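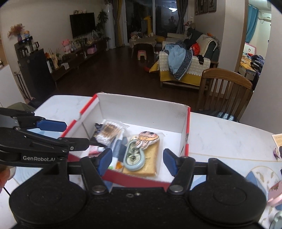
When the Left Hand Drifts
A slow fault in a pair of hand-held grippers spoiled weeks of work before it was found

September 2024

The job at Gastness that month was dull by design. Operators sat at ordinary tables in ordinary homes with a gripper in each hand and sorted small household goods in and out of a cardboard box. Cotton swabs, a tube with a cap, correction tape, something in a plastic wrapper. The grippers recorded how far their fingers opened and where they were in the room, and the recordings went to Prendar, which was using them to train a two-armed packing robot.

The first sign of trouble came from the robot. Its right arm picked well. Its left arm kept closing too early, with the pads meeting just short of the item. On soft packages it sometimes got away with this. On anything hard and narrow it pushed the item into the wall of the box and stopped.

Prendar blamed its own motor controller and spent four days on it. The controller was fine. The team then played the training recordings back one at a time and compared the finger gap in the data with the gap in the video. On the right they matched. On the left they matched at the start of a session and slid apart as it went on. By the end of a long session, the data said the fingers were 4 millimeters more open than they were.

The cause was a pivot screw. On one set of grippers the left screw had been tightened without thread lock, and it backed out a little with each squeeze. The arm still moved smoothly, so operators felt nothing wrong. The sensor sat on the pivot and moved with it.

In all, 2,830 recordings had to be pulled. Some could be corrected from the video. Many could not, as the fingers were hidden behind the box wall at the moment of contact.

There was a safety side as well. During one test the robot's left arm pressed down on a box hard enough to split a corner, and the force limit did not trip until the second push. Holovko, which reviews the test cell, closed it for 2 days and had the limit lowered.

Gastness now checks each gripper against a metal gauge block before a session and again after it. The screws carry a stripe of paint so that any turn shows. Operators were slow to take to the second check, which comes when they want to pack up, and the recording software now refuses to close a session until it is done.

Prendar plans to retrain the left arm in November. A second site, Plomavby, has been asked to go through its own grippers before then.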